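Fondis put its new e-reader on sale this morning, Tuesday, February 8, 2022. It's called the Dirano and I've had one since the weekend. A few notes, one post at a time.

Price first. The Dirano is 224 dollars, or 263 with the folding cover. The pen is sold separately and doesn't ship until March.

It weighs a little more than my old reader. I can hold it in one hand on the train, but my thumb gets tired after a couple of chapters. The page buttons are on the right side only. You can flip the screen if you're left-handed.

Storage is the part I'd complain about. There is one size and no card slot. Novels are fine. Comics and scanned PDFs will fill it up fast.

Battery: I charged it Saturday morning and it's at 33 percent now. That's with the light on at night and wifi on the whole time. Fondis says weeks on a charge. I'm not getting weeks. 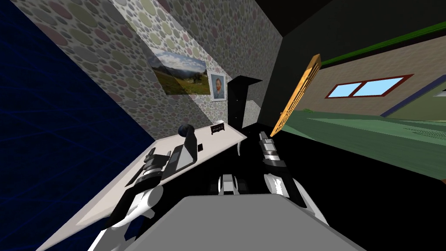 Simulated desk, two robot arms.

The store is run by Verhoeven, same as on the last Fondis reader. Search is still slow. If you already have a Verhoeven account, your old books show up after you sign in. Mine took 12 minutes to sync, and two titles came over without covers.

Library loans work, but you have to set them up on a computer first. The steps are in the back of the printed guide and nowhere in the menus.

Someone asked about the Kurunmont. It has the bigger screen and it's better for PDFs. It's also heavier and the text looks grayer to me at small sizes. If you mostly read novels, I'd get the Dirano. For work documents, the Kurunmont.

Fonts: you get the usual ones and you can load your own over USB. Put them in the folder called fonts and restart. Bold looks good. Italics are thin at the smallest setting.

One bug so far. If you close the cover while a book is downloading, the download stops and you have to start it again from the store page. I reported it and got an automatic reply.

I'll post again when the pen gets here. I want to see if notes in the margins can be exported as plain text.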